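Uzor cutting table - fitting the paper cover

1. Wipe the top. Let it dry, 2 hours if oiled.
2. Unroll the sheet and cut to lenght - leave a thin strip of wood showing at the edges.
3. Tape corners underneath. Never glue.

Note: rolls are 1000 mm wide, trim before laying. Spare rolls from Harkico, ask for Yae Aoki, not Saturday.

CAUTION: no blades on bare paper. Use the mat.

4. Smooth from the middle out. Bubbles - lift and relay, 3 tries max then new sheet.

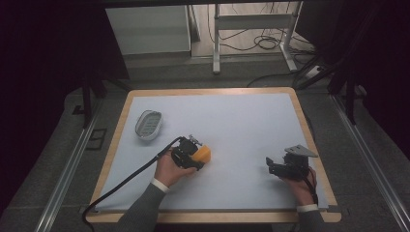 5. Change teh sheet when it tears or marks.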